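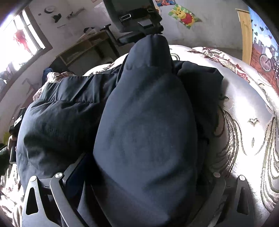
Hand-held gripper on the navy jacket, wide lens, daylight from the window.

Thread: Hand-held grippers for soft stuff, Dutovex vs Tarier

maelle_f
Posted in Grippers and End Effectors

Okay, I finally have both hand-held units at home and I'm having way too much fun with them. The Dutovex has the angular side plates with triangular cut-outs, and the Tarier has the flat parallel jaws. Same wide lens on both. I've been going through the laundry pile since February and I'm up to 263 grabs, mostly jackets and hoodies.

My favourite so far is the Dutovex on puffy things. You press down, the fabric bulges up between the plates, and you squeeze. Feels great in the hand! The Tarier is lighter and my wrist thanks me for it, but on quilted fabric it wants to skate along the channels and I end up chasing a fold across the bed.

Anyone else tried both on padded clothing?
Maëlle

pichit_n
Nice colour choice, dark navy on a pale quilt. My tracker would love that big swirly pattern too, plenty of corners to lock on to. How does yours cope with the window, though? That top left corner is pure white.

maelle_f
Fine so far, exposure is locked. I lose the corner and keep the jacket, and I'll take that trade.

petchrat_c
I'm going to disagree on the Tarier. The skating is a pad problem. The stock pads are too hard, and mine did the same thing until I swapped them for the softer Lacroix set. After that I had 2 misses in a full evening on a ski jacket. The Dutovex plates are lovely but heavy, and by the end of a session my demos get sloppy.

maelle_f
Ooh, which Lacroix ones, the ribbed or the smooth?

petchrat_c
Smooth. The ribbed ones pick up every bit of lint in the house.

buppha.b
Lint gets on everything here as well, and dark jackets show all of it. I run a roller over mine before I start.

Has anyone put the Triro controller on the Dutovex? I'm after a grip width reading I can trust when the fabric is thick. On a puffy sleeve mine says closed at 11 mm and I can't tell if that's sleeve or slop.

pichit_n
Triro works but you have to redo the zero with the jaws empty every time you power up. Mine drifts by 2 mm if I skip it.

duangjai_k
Can I be the grump? I don't think pressing down on a bunched-up jacket tells you much about either gripper. Almost anything will grab a big mound like that. Lay it flat, go for a cuff or the hem, then compare. That's where the side plates get in the way for me, I can't see what the tips are doing.

maelle_f
Fair, though my arm is going to meet bunched-up jackets a lot more often than flat ones! But sure, I'll do a flat round with both. Cuffs first.

petchrat_c
Do the flat ones with the soft pads or I'm not accepting the result.

maelle_f
Haha, deal. Ordering them tonight.

buppha.b
Post the grip widths too please, even if they look wrong.

duangjai_k
And try a zipper pull while you're at it. I've never had a clean one with the Dutovex and I'd love to know if it's just me.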